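Stimthorpe Tidy Cell: Set-up and Use Guide
Section 9. Clearing a bin of mixed household items

9.1 What the cell can and cannot do

The tidy cell picks single objects out of a metal bin and puts them in a tray or box of your choice. People who take delivery of one usually want to know whether it will clear a kitchen drawer, a child's toy box or the odds-and-ends tub under a packing bench. At present it will do part of each of these jobs. Plan your use around that.

Work it does well: rigid objects between the size of a matchbox and the size of a mug, lying apart from each other, with at least one side the fingers can reach.

Work it does slowly: thin flat objects, clear plastic, polished metal on a metal floor, and anything that rolls when touched.

Work it should not be given: liquids, food, glass, blades, fabric, bags, string, batteries with damaged cases, and anything you would be upset to see dropped.

In the August trials at our Maes workshop the cell was given 241 single objects, one at a time, and put 209 of them in the right place without help. A person did the same job in a fraction of the time. The figures fell when objects were heaped. Treat the cell as a slow helper that can be left to work inside its guarding while you do something else nearby.

9.2 Before you start

You will need:
the bin supplied
two spring clamps
low-tack tape
an empty receiving tray
the Birkano teaching tablet, charged

CAUTION: Keep the guard closed whenever the arm has power. Do not reach into the bin to straighten an object while the arm is paused. Paused is not the same as stopped. Press the red stop button first and wait for the tablet to show SAFE.

9.3 Placing the bin

1. Put the bin on the table with its long side facing the front. The table must not rock.

2. Slide the bin until its back left corner meets the marks you made in Section 4. If you have moved the table since then, repeat Section 4 in full.

3. Clamp the bin so that it cannot shift when the fingers press against a wall. Check that no clamp handle stands in the path of the arm.

4. Wipe the floor of the bin. Scratches and scuffs do no harm. Oil and sticky residue do.

5. On the tablet, choose Bin, then Check Edges. The arm moves slowly over the four sides without touching them. If it touches, press stop and go back to step 2.

Note: Sheet material, tools and packaging may be kept on the table outside the marked area. Tape down anything light.

9.4 Checking the cables

1. With the power off, look along the arm from the base to the wrist. Cables should follow the arm closely but have enough slack for the wrist to turn both ways.

2. Turn the wrist by hand to each end of its travel. No cable should go tight.

3. Replace any missing cable tie. Trim the tail.

4. Look for strands hanging below the wrist. A hanging strand can catch on an object or on the rim of the bin. Tie it back before going on.

9.5 Loading the bin

Start with no more than 10 objects. Mix the kinds if you like; the cell does not need them sorted. Leave a gap of two fingers between one object and the next, and keep small things out of the corners.

A good first load has a few different shapes and surfaces in it, such as a cup, a pair of sunglasses, a roll of tape and a round metal lid. The sunglasses and the cup give the fingers something to close on. The lid is harder, being low and much the same colour as the floor. A cup on its side against a wall may need two or three tries.

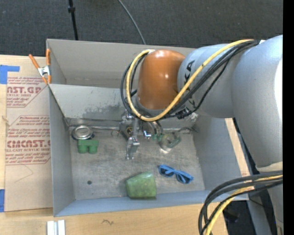
9.6 Running a first clear

1. Close the guard and release the stop button.

2. On the tablet, choose Clear, then Single Step. The cell will ask before each pick.

3. Look at the outline drawn on the tablet. If it follows the object, press Accept. If it covers two objects, or part of the floor, press Skip.

4. Watch the first three picks from start to finish. Listen for scraping. If the fingers scrape the floor, stop the cell and raise the floor height by one step in the Bin menu.

5. When you are content, change Single Step to Run.

6. After three failed tries at one object the cell leaves it and moves to the next. At the end it lists what is left. Stop the cell, open the guard and take these out by hand.

Note: Objects left behind are normal, even with a careful load. Most owners find the same few things are left each time. Keep those out of the bin.

9.7 Common faults

Cell reports EMPTY but objects remain. Usually shiny or clear items. Change the room lighting, or lay the Mamanska matt liner in the bin and repeat Check Edges.

Object is lifted, then dropped. Lower the arm speed to Slow. If it drops again, clean the fingertips with a damp cloth.

Cell picks two objects together. They are too close. Stop the cell and spread them out.

Arm stops with message REACH. The object is too near a wall or under the rim. Stop the cell and move the object towards the middle.

For faults not listed, see Section 12.

Section 9 last revised September 4, 2022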